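Chapter 6
Friction and Wear in Dry Contact

Two solid surfaces pressed together touch at only a small part of the area they seem to share. Even a planed wooden board is rough at small scale, and the load rests on the tips of its high spots. The real contact area grows with the load, and this is the usual starting point for explaining why friction force is nearly proportional to it. 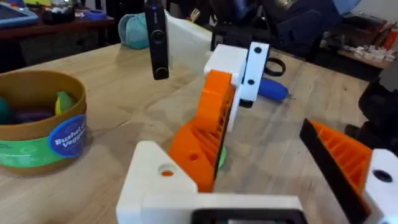
Myklebust objects that the rule is taught too broadly: soft materials such as rubber depart from it even at modest loads, and a single coefficient should not be quoted for them. Section 6.2 takes up this objection and gives the corrected form.

Static friction must be overcome before sliding begins. Kinetic friction acts afterward and is often lower.

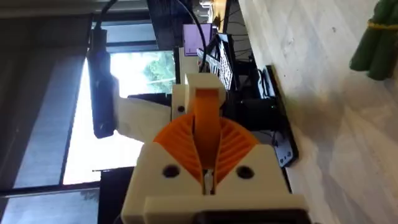

Wear is treated separately, in Section 6.4. A pair of materials with low friction may still wear quickly, so the two quantities must be measured in separate tests. Problems 31 through 38 use the wear equation and require the hardness table on page 129.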